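Search this site
Enter keywords

Teaching the PC disassembly cell by hand

Levente Sárközi and Emese Erdős spent September recording demonstrations for the Vinenska cell. The arm is guided through work inside an open desktop tower, and the controller logs pose, gripper width and wrist force. 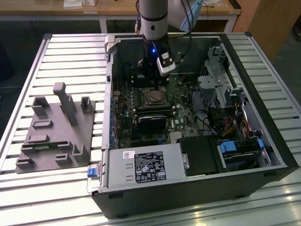

Hand guiding

Krisztina Vida set the free-drive stiffness low near the processor socket and higher above the case wall. Operators approach from directly overhead – side entries were dropped after the first 20 runs.

Remote control

Marion Kerr drove the second set from the Kelley handset. Transfers are slower this way, but the force traces are cleaner.
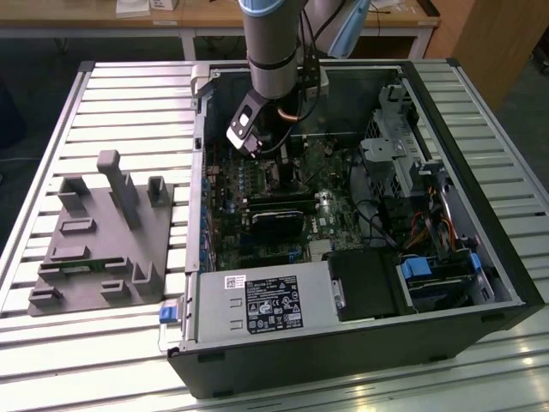
Data so far

We hold 1,004 hand-guided and 64 remote runs. Frans De Bruijn is trimming idle time at both ends and tagging failed grasps, which stay in the set.
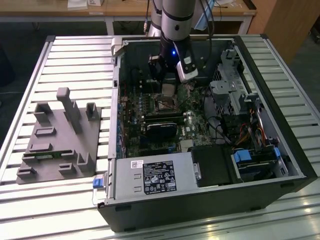 Replay accuracy is the open question for October. A recorded path is stored relative to the tower, so any shift of the chassis between recording and replay has to be measured first. The printed fixture plate beside the case gets its own reference frame, with the tall post as the touch-off point. Deltness will supply the revised calibration script.

Shares 20
Comments 0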